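Skikstead gift and keepsake box: a long review

Posted 30/01/2004 by Jolien Stevens

I have been through a ridiculous number of jewelry boxes. Velvet ones with tiny ring slots, a tower thing with doors that never closed, a tackle box (which was my favorite until the latch went). My trouble is that I don't own much real jewelry. I own bracelets, most of them chunky, and watches, and very few boxes are made for that. They assume you have earrings.

So when I saw the Skikstead box on the back shelf at Hviid, where they keep the wrapping paper and the odds and ends, I picked it up and had one of those little moments. A plain long rectangle, bright green outside, white inside, no dividers, no lining, no mirror. I bought it on the spot and went back in June for a second one.

What I love first is the color. It is a proper, cheerful green, and the walls have a bit of a sheen to them, so when the lamp is on in the evening it glows a little on the dresser. My old boxes were all brown or black and I stopped seeing them after a week. I still notice this one every time I walk in! If you want something that blends in with the furniture, get the Renura, which my sister has in gray and is perfectly happy with.

Then the inside. I can't say enough about a white interior. Dark jewelry on dark velvet disappears, and I have spent whole mornings patting around in the bottom of a box for a bracelet I was looking straight at. In the Skikstead everything shows up.

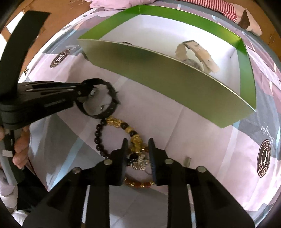

My collection is mostly beads, and beads are fussy about storage. They roll, they tangle with each other, and anything with a charm on it will find something else to hook onto. I tend to take a few pieces out, lay them down next to the box and put them back one by one, and it's a good way to find out what likes sharing space with what. The black beaded bracelet with the gold pixiu charms is the test I use for any box, because of the silver charm on it with the flowery texture. In a velvet box that charm snagged constantly. The Skikstead has smooth walls and it slides right in. The thin black one with the metal studs is easy, you can drop it anywhere. Watches do well too. The one with the beige leather strap goes down at one end, lying flat in the box, and the strap isn't forced around a cushion the way it was in my last watch case. I never liked those cushions. They're all made for somebody with a bigger wrist than mine.

The size is just about right. I like to be able to get my whole hand in and feel around, and I can. Before this I had a Jusport tray in the top drawer, and the tray itself was good, but every time I shut the drawer hard the whole lot slid to the back and I had to start over. The green box is deep enough that things stay where I left them, more or less, even when I carry it from the bedroom to the kitchen table to sort on a Sunday-ish sort of afternoon.

It isn't perfect. The corners are a little sharp and I would have liked them rounded. The outside shows fingerprints, thanks to that nice shine, and I wipe it with a dry cloth when it bothers me. There's also no padding at all, so if you own something delicate you'll want to put a scrap of felt in the bottom. I cut one for the second box (pinking shears, five minutes) and used it for my grandmother's brooch. And with no dividers, very fine chains are going to knot. I keep my 2 thin chains in a coin purse and tuck that in the corner.

I've seen people ask whether it works as a gift box, and yes, I think it does, better than most of what is sold for the purpose. I gave one to my niece with a bracelet inside, no paper, only a ribbon around it, and the box is what she showed her friends. She keeps hair clips in it now.

Mine was 19 dollars, and the second one was the same price. I've paid a lot more for boxes I liked a lot less. If they ever bring it out in yellow I'll be first in line, and I'd happily take a wider version too, with room for my scarves.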